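Small Kitchen, Shared Kitchen
Project report, Home and Living Spaces course
Hwa-young Ban

Introduction

My project began with a complaint, which I suppose is how a lot of projects begin. Three of us share an apartment in the Fellmont building, and for most of the year we had been bumping into each other, and into our own belongings, every single morning. I wanted to find out whether a small kitchen could be made easier to live with without moving a wall or spending much money. I spent part of August looking closely at ours.
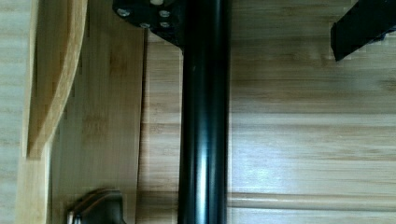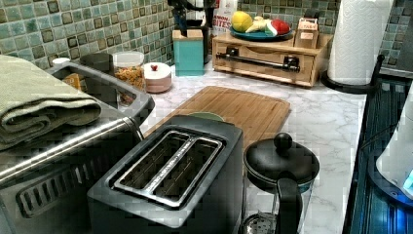
Figure 1 (first picture): bamboo furniture parts and the black pole with its bracket. Figure 2 (second picture): the counter, with the toaster in front and the knife block against the backsplash.

Background

Before I touched anything I read what I could about how people use a kitchen counter. The most useful thing was a chapter by Kováčik in our course reader, which argues that a counter fills up from the back. Things that are used once a week drift to the wall, where they are hard to reach, and things that are used every day end up at the front, where they get in the way of chopping and pouring. I read that and laughed, and then I went and looked at our toaster, right there at the front, and the row of canisters and appliances behind it.

I also talked with my two roommates, who were very patient with me. One cooks a proper dinner almost every night. The other mostly makes toast and coffee, and feels strongly about being able to make them half asleep. I promised both of them that I wouldn't throw away anything without asking (I kept this promise, although there was a discussion about a lid).

Method

I kept a notebook on the counter and asked everybody to make a mark whenever they had to move one thing to get at another. We did this for 13 days. After that I sorted our kitchen things into groups by how often we reached for them, and I drew the counter on graph paper with little cutouts for each object – my favorite part of the whole project, and I probably spent too long on it.

My limit for buying anything new was 60 dollars. I looked at a Jarby shelf that hangs from a rail and a Clodar rolling cart, and both were nice, but the first needed holes in the wall and the second would have blocked the door. In the end I bought neither and worked with the furniture and containers we had.

What I found

The notebook showed that most of the moving happened in the morning, between seven and eight, and most of it had to do with the corner by the backsplash. The knife block was the worst offender. It is a lovely turquoise with a light wooden top and I would never part with it, but whoever was cooking had to reach over everything to get a knife out. The snacks were a close second. A bag of snacks has no real home, so it gets leaned against whatever is standing nearby.

The gray tray surprised me. I had thought of it as clutter, and my first plan got rid of it, but both roommates said they liked having one spot with raised sides where small things could land. I changed the plan and kept the tray.

The wooden drawer organizer was another thing I had not given enough credit. It has only the one drawer, but it's low, and the long black handle is easy to catch with a finger when your hands are full. I gave the drawer to tea bags and clips in the new plan.

As for the bamboo pieces, I like having the same pale wood color in more than one place in a home. It makes things look as though they belong together, even when they were picked up years apart. The grain is pretty too, and I would rather see it than cover it with jars.

The new plan

The cutouts went through several rounds before all of us agreed. The knife block comes forward to the chopping side. The canisters move back, with the pasta behind the sugar, and towels get a hook of their own by the sink. The toaster stays where it is, by popular demand.

What I would do differently

I would start the notebook earlier and include a stretch when we have guests, since that's when the kitchen is really tested. I would also measure the counter before cutting out the paper toaster, and not after. My first one was far too big, and I argued with my roommate for a whole evening on the strength of it.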